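How to arrange artificial roses in a small vase for a long table

I love a job that takes less than an hour and changes a whole room, and this is one of them! A little vase of artificial roses, a handful of fern and one small extra bunch laid further along the wood, and a plain table suddenly looks as if someone cares about it. I first did this for the upstairs landing table at Wenholm, where real flowers used to last until the heating came on, and I've made up the same arrangement in other colours since.

What you need

A small rounded vase, white or pale grey, no taller than your hand
6 artificial roses in pale yellow
A few cream blossoms with smaller heads
Fern fronds, the feathery sort
Two or three leafy sprigs
A few loose white or pale pink flowers for the second bunch
Wire cutters (please don't use your kitchen scissors, the stems have wire in them)
Dry sand or small gravel
Florist's tape

Step 1. Wake the flowers up

Artificial flowers come out of the bag squashed flat and looking very sorry for themselves. Hold each one by the neck and open the petals with your thumb, starting from the outside. If they stay creased, hold them in the steam from a kettle for a few seconds, well back so you don't scald yourself, and shape them again while they're warm. Bend the ferns too. A straight frond looks like plastic and a curved one looks like a fern, it's amazing what a difference it makes.

Step 2. Weigh down the vase

Fill the vase to about two thirds with dry sand. Small vases are light and the flowers are top-heavy, and if your table is near stairs or a railing you really don't want it going over. Put a strip of tape across the mouth one way and another strip across it, so that you have a cross to push the stems through.

Step 3. Cut the stems

Cut less than you think! The tallest rose should stand roughly one and a half times the height of the vase above the rim. Cut the rest at different lengths, each a bit shorter than the last. Keep the offcuts if they have leaves on, you'll want them in step 5.

Step 4. Build it up

Greenery goes in first. Push the ferns in so they lean outwards over the rim, with one or two pointing up at the back. Then the tallest rose, a little off centre. Work round with the other roses, turning the vase as you go, and tuck the cream blossoms into the gaps low down where the tape would show. Leafy sprigs last. Let one of them stick out further than seems sensible. My friend Ming-te Shih taught me that and I used to argue with him about it, but he was right, it stops the whole thing looking like a cauliflower.

Step 5. The second bunch

This is my favourite part. Take the loose white and pink flowers with a few leaves, twist the wires together underneath so that nothing pokes out, and lay the bunch flat on the table with no vase at all. On a long top it gives the eye somewhere else to go. A single flower does the job too if that's all you have left.

Step 6. Place them

Don't put the vase in the dead centre. I like it towards one side, with the small flowers further back near the far edge, and plenty of bare wood between them. Pale oak is lovely with yellow and cream. If your table is dark, try more white. Then sit down in every chair and check you can see the person opposite over the top. If you can't, take the tallest rose down by 3 cm and try again.

Looking after them

Dust with a soft, dry paintbrush every couple of weeks. Turn the vase now and then if it stands in strong sun, as yellow fades faster on the window side. I swap ours over in June for something with more blue in it and keep the roses in a shoebox, heads up, with tissue between them. 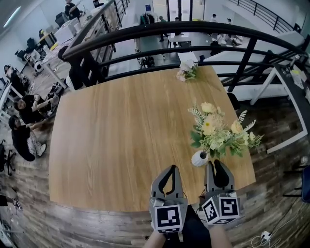
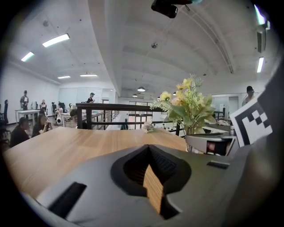
Pale yellow flowers and feathery greenery on the light wooden table, by the black railing.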